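Kaduver Community Help > Grippers and End Effectors

Replacement finger pads for the Mallura parallel gripper: kit or loose pads?

Posted by Gethin Lab Services, 2025-08-14

Our facility operates a Mallura parallel gripper on a bench arm, and the finger pads require replacement. The supplier offers the Guveretti pad kit, which contains 6 pads and an alignment jig, or loose pads without the jig. We would appreciate advice from organisations that have used either option. Our present arrangement is shown with the fingers open. 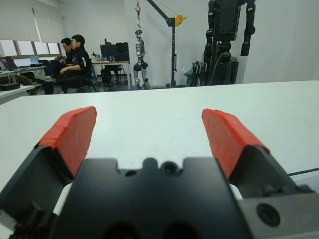

Gripper with red-orange pads on both fingertips, viewed from the wrist camera.

Our particular concern is whether the kit pads may be fitted without recalibrating the grip width. The product page does not address this matter.

Phyllis Dawber

We purchased the Guveretti kit in January and have used it on two grippers. The grip width must be recalibrated in every case. The kit pads are thicker than the standard ones, and our controller reported a closed position while a light part was still being compressed. The procedure is in the service menu under finger setup and took 28 minutes on the first unit.

The jig is the principal reason to choose the kit. Without it, our technicians had difficulty setting the two pads parallel, and small parts rotated in the grip. I would also recommend cleaning old adhesive from the fingertips before fitting — the new pads will not seat evenly over residue. Your pad surface appears slightly wrinkled in the photograph, so I would inspect the fingertips carefully when the covering is removed.

Please note that the colour of the kit pads differs from yours. If your vision software masks the fingertips by colour, that setting will need to be revised as well.

mallura_user_36

Loose pads are fine if you already have a jig. We made ours in the workshop. Can't comment on the calibration, we always run it anyway.

Bench Support, Gethin West

Kindly confirm the finger length before ordering. The kit is sold in two sizes and opened packs cannot be returned.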